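3. Material y métodos

3.1. Ámbito del estudio

El trabajo se llevó a cabo en la consulta de urgencias de la clínica dental Lurkham, un centro privado de tamaño medio que atiende sin cita previa a pacientes propios y a personas derivadas por otros gabinetes de la zona. La clínica mantiene una línea telefónica para urgencias fuera de horario, cuyo registro sirvió de fuente principal. Se incluyeron 99 episodios consecutivos de dolor dental agudo, traumatismo o pérdida de restauración en pacientes adultos. Quedaron fuera las llamadas cuyo único motivo era el cambio de una cita y las de pacientes que ya estaban en tratamiento hospitalario.

El registro telefónico recogía la hora de la llamada, el motivo expresado por el paciente con sus propias palabras, la intensidad del dolor en una escala verbal y la indicación dada por la persona que atendía. La codificación de los motivos la hicieron por separado Isauro Bañuelos y Saranya Thampi, con una plantilla elaborada antes de abrir los datos. Los desacuerdos —casi todos entre pulpitis y absceso incipiente— los resolvió Uriel Bermúdez sin conocer el diagnóstico final.

3.2. Entrevistas

De los 99 episodios se seleccionaron 20 para una entrevista posterior por videollamada. La selección buscó variedad en la edad, el motivo de consulta y la hora del primer contacto. Una persona retiró su consentimiento antes de la entrevista, de modo que se analizaron 19. Las conversaciones siguieron un guion semiestructurado con preguntas sobre la decisión de llamar, los analgésicos tomados en casa y la comprensión de las instrucciones recibidas por teléfono. 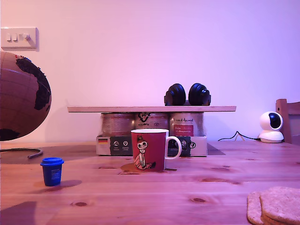
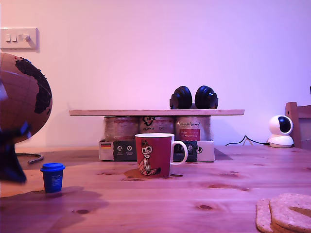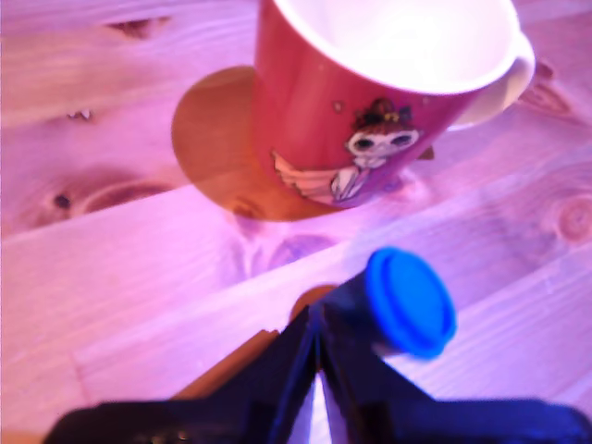

Figura 2. Mesa de madera con luz rosada y violácea.

Las entrevistas se transcribieron íntegras y se revisaron contra la grabación. Teodoro Cervantes y Vivek Awasthi leyeron todas las transcripciones y asignaron códigos abiertos, que después se agruparon en categorías más amplias. Para gestionar los fragmentos codificados se usó el programa Flillix. No se devolvieron las transcripciones a los participantes, lo que debe tenerse en cuenta al valorar los resultados.

3.3. Variables y análisis

La variable principal fue la concordancia entre la prioridad asignada por teléfono y la prioridad que el odontólogo habría asignado tras la exploración. Se usaron tres niveles: atención inmediata, atención en el mismo día y atención diferida. El odontólogo anotó su valoración en la ficha clínica antes de consultar la hoja de la llamada. Como variables secundarias se registraron el tiempo hasta la primera exploración, el tratamiento realizado y la necesidad de una segunda visita no programada.

La prioridad se asignó por teléfono con el protocolo Oberholzer, en su versión abreviada. El personal de recepción había recibido formación en su uso antes del inicio de la recogida, y la hoja de preguntas estaba disponible junto al teléfono y en el ordenador. La recogida de datos terminó el 11 de febrero de 2021.

4. Resultados

La prioridad telefónica coincidió con la clínica en 61 episodios. En los restantes, el error más frecuente fue asignar una prioridad superior a la necesaria, sobre todo en fracturas de esmalte sin dolor y en coronas descementadas. La infravaloración fue menos habitual y se concentró en pacientes que habían tomado un antiinflamatorio poco antes de llamar y describían un dolor moderado.

En las entrevistas, varios participantes explicaron que habían retrasado la llamada por temor al coste o por suponer que no habría atención hasta el día siguiente. Otros entendieron mal la pauta de analgesia; una paciente había alternado dos preparados con el mismo principio activo. La pregunta sobre hinchazón facial resultó clara para casi todos, mientras que la relativa a la dificultad para abrir la boca dio lugar a respuestas ambiguas —«puedo, pero no quiero», según una de las transcripciones— que el protocolo no prevé.

No se hallaron diferencias apreciables en la concordancia según la hora de la llamada, aunque el número de episodios nocturnos era pequeño. La comparación con los registros del centro Stinditz, que emplea una hoja distinta y atiende también a menores, queda para el apartado 5.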